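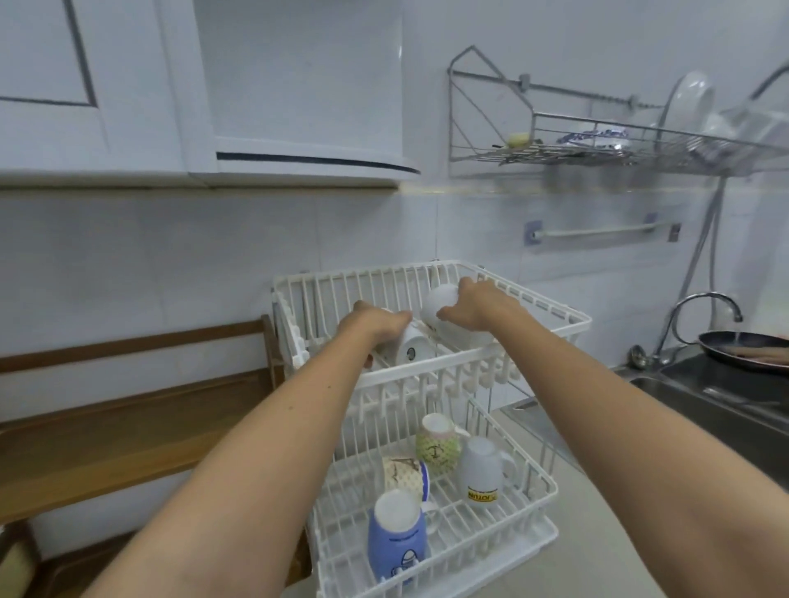
*Hands in the top tier of a dish rack, one gripping a mug on its side, the other resting on a mug placed upside down.*

**Fellbridge publishes full findings on Clellow grip fault, and the fix is ready**

25/05/2019 – For release

Fellbridge has found the cause of the grip fault that led us to pause home trials of Clellow, our two-armed kitchen robot, in February. We're very pleased to say the repair has passed its tests, and we're publishing the findings in full so that other people building machines for the home can make use of them.

**What went wrong**

Clellow was unloading mugs from a dish rack in a trial household when its left hand closed too hard and broke one at the handle. The robot should have stopped there. Its right arm carried on with the next mug, and a piece of the broken one was dragged out over the edge of the bench and onto the floor. Everyone in the house was in another room and there were no injuries, but a sharp piece of crockery on a kitchen floor is a safety matter and we treated it as one.

We switched off arm movement on all four trial robots the same afternoon. A check of their logs turned up a second case of over-gripping, in a different household, where the mug had survived and the family hadn't noticed anything.

**What we found**

There were two faults, and it took both of them to cause the breakage.

The first was in the fingertip pads. Each pad measures how hard the hand is squeezing. Water had worked its way under the edge of the pad on the left hand, and the reading drifted low as the day went on. Clellow believed it was holding the mug lightly and kept adding force. Our earlier testing had used clean, dry mugs set out in a row, which is nothing like a family dish rack. Real racks have mugs on their sides, mugs upside down, handles pointing every which way and prongs close by on all sides. A hand working in there gets wet and gets bumped, and we should have tested for that much sooner.

The second fault was in Brurno, the software that shares work between the two arms. When the left hand lost its grip, Brurno logged the problem as a missed pick and let the right arm keep going. A missed pick is harmless if a hand closes on air. It's a very different thing if the hand had hold of something a moment before!

**What has changed**

- The fingertip pads are now sealed in one piece, with no edge for water to get under.
- Each hand checks its pads against a known force before every unloading job, and again part way through.
- A sudden loss of grip on either hand now stops both arms. Clellow stays still until a person has looked at the rack and pressed the green button.
- The top limit on squeezing force for cups and mugs has been cut by more than 70 per cent.

The last change makes Clellow a little slower with heavy mugs, and it will sometimes give up on one and leave it in the rack. We're happy with that.

**Testing**

Pongsiri, an independent test workshop, ran the repaired hands through 931 unloading attempts using wet crockery and racks packed by its own staff, who were asked to pack them as badly as they liked (they took to this with real enthusiasm). No mug was broken. The new stop came on when it should each time a grip was lost on purpose. Pongsiri also reported several stops where nothing was wrong, mostly when a handle caught on a prong, and we're still working on those.

"We were all a bit flat in February," a Fellbridge spokesperson said. "Then the pads came apart on the workbench, we could see the water mark, and the whole team got stuck in. It's been some of the best work we've done, and the hands are so much better for it."

**For trial households**

Arm movement will stay off until your robot has been fitted with the new pads and the Brurno update. Please don't try to turn it back on from the menu. Fellbridge will contact each household to book a visit, and the old pads will be taken away for study. If you've found chipped or cracked mugs that Clellow may have handled, please keep them aside for us – we'd love to see them, and we'll replace them.

The full findings, including the grip logs and Pongsiri's test notes, are available on request from the Fellbridge media desk.

**About Fellbridge**

Fellbridge designs and builds robots for everyday jobs in the home. Clellow is in household trials and isn't yet on sale.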